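[Fultside-floor] Re: Second cell on the sorting line
26 Nov 2021
By Segundo Villca

Someone on the Tullport list wrote:

> They told us the Boonchu cell would take over the soft goods
> in March. Does that mean the sorters go back to packing, or
> do we lose hours? Our lead won't say.

I can only speak for Fultside. Our cell has been on the line for 14 weeks. It handles the light pieces, roughly 200 a shift. Everything with zippers or buckles still goes to the hand tables.

Two sorters moved to clearing faults and checking what the cell puts out. Same grade, same hours. They stand less but they get called over a lot, and the calls come in bunches. The break schedule had to be redone around that, and it took two tries.

Fabric is the hard part. It hangs and folds over the fingers.
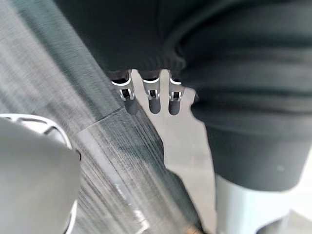 Who gets trained to clear a fault?

Anyone on the shift who signs up, with the training done on paid time. Get that in writing before March. Ours was a verbal promise at first and the night shift got skipped.

The form is 654, same as for the forklifts.

Segundo

Recent on this list:
Brorar scanners, battery swaps
Night shift break room hours
Tullport parking
Glove sizes, reorder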